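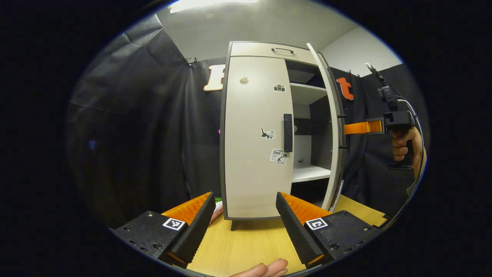 I think stickers belong on furniture, and small cabinets most of all. A plain beige-white door with dark edging is pleasant enough, but it could stand in any house in Preltside. Put a camera, a stretched-out cat and the word "Love" on it and people know which one it is.

My neighbour Bautista Bravo disagrees. He says stickers spoil the finish and make a cabinet harder to sell. He may be right about the selling. I sold a plain one in November and it went in two days. But most of us buy a cabinet to keep pens, chargers and spare keys in, and we use it until the hinges go.

The part that does matter is the layout. One shallow drawer at the top and two shelves behind doors will hold most of what ends up on a desk. I would not want more drawers — they fill with receipts. I would also choose long bar handles for the doors every time. Small round knobs work loose, and I have tightened the ones on my old bedside unit more often than I care to remember.

Keep stickers away from the handle, where fingers rub the corners up. Otherwise put them where you like. Warm soapy water takes most of them off.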